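# Oats, Paper and Patience: A Morning at Nyarko Mill
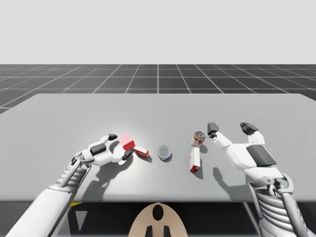
Organic oats are a small trade in our part of the state, small enough that the woman who owns Nyarko Mill can tell you which stores carry her rolled oats and which ones quietly stopped. She buys from farms within a half day's drive, hulls and rolls the grain herself with one full-time helper, and sells most of it in plain paper sacks to grocers who fill bulk bins. I had asked her to start with the hardest part of the business, and she said it was the weeks after harvest, when there are only a few good lots on offer and every mill wants them. Think of those two white robot arms coming in from opposite corners, left and right, with five small things lying on the table between them, and you have her picture of the oat market in a short year. "Everybody's reaching for the same handful," she said, "and the other fellow's arm is usually longer than mine."

She laughed when she said it, and she laughs a good deal, I should tell you, for somebody who had been up since four cleaning out a roller. We sat in the office over the loading door with a pot of coffee and a plate of very plain oat cookies (I had three, then a fourth for the drive home), and I don't believe she looked at the clock once.

The mill was not organic when she bought it. It rolled feed oats, mostly for horse people, and it lost a little money every year in what she calls a friendly way. The change came through a grocery co-op in Itov, two counties over, which had been trucking in certified oats from a long way off and wanted something closer. "They asked me if I'd thought about it, and I said sure I had, which was a fib. I'd thought about it for as long as it took them to ask."

What came next was the paper. She had to show where each load of grain was grown, how it was hauled, what the truck had carried before, which bin it went into and which sacks it came out in. She could clean a machine as well as anybody, she told me, but she had never had to write down that she'd cleaned it -- and the first inspection went badly for just that reason.

"I had a drawer," she said. "That was my system. Everything was in the drawer. The inspector was very polite about the drawer."

These days there is a shelf of binders by the window, and every lot gets its own page. She pulled one down and turned to lot 118, which she remembers fondly as the first she ever sold with the organic seal on the sack. It was 3000 pounds of oats from a farm up on the Firkutia road, and she rolled it in April, with the doors open because the fan had quit. The co-op took all of it. They were out before she had the next lot ready, and she had to call and tell them to wait, and she still sounds a bit sorry about that call.

I wondered whether the higher price makes up for the trouble, and she took her time with that one. She pays her growers more than she would for regular oats, and she thinks she ought to. Yields can be lower, weeds are a real fight, and a farmer changing over has to manage the land the organic way for 3 years before the crop can be sold as organic. "That's a long time to do the extra work at the ordinary price," she said. "I've had growers quit in the second year, and I never blamed one of them. I've also had growers come through it and tell me they'd never go back. It depends a lot on what they owed the bank when they started."

To help with that, she began buying what she calls in-between oats from farms partway through the change. She rolls them on separate days, labels them as what they are, and sells them with no seal at a price somewhere in the middle. Grocers were slow to understand it. The Itov co-op put a handwritten card on the bin explaining the idea, and shoppers turned out to be quite willing to pay a little extra once somebody had told them what for. She makes almost nothing on those sacks. "But I get first call on the crop when it's certified," she said, and tapped the table. "So I'm not being as nice as I look."

Freight is the other sore spot. Her sacks travel with Pedex, a regional hauler that will take a mixed pallet, and she speaks of their dispatch desk the way some people speak of the weather. When diesel goes up, her small orders get hurt first. A store that takes two sacks pays nearly as much to have them delivered as one that takes ten, so she has been talking neighboring stores into sharing a drop. One store receives the pallet, the other drives over and picks up its share, and they settle the cost between themselves. It works well where the managers like each other -- and where they don't, she has learned to leave it alone.

She currently ships to around 151 stores and kitchens if you count the school lunch programs, which she does, with some pride. The schools want the oats cut fine so they cook fast, and they want them cheap, and they pay slowly. She won't drop them. Her own two children ate school breakfast, she said, and she remembers what it was.

I asked about growing bigger, the way people do ask, and she walked me downstairs in place of an answer. There is room for one more roller along the back wall, if she moves the sack sewing table. She has measured it twice. The grain to feed it would have to come from farms that haven't started changing over yet, and so she has been spending her evenings at kitchen tables with growers, going through the forms and admitting to them about the drawer.

Before I left she filled a sack for me from the morning's run and wrote the lot number on it in marker, out of habit. Her advice was to toast the oats dry in a heavy pan before the water goes in, and to keep stirring, and to put the salt in early.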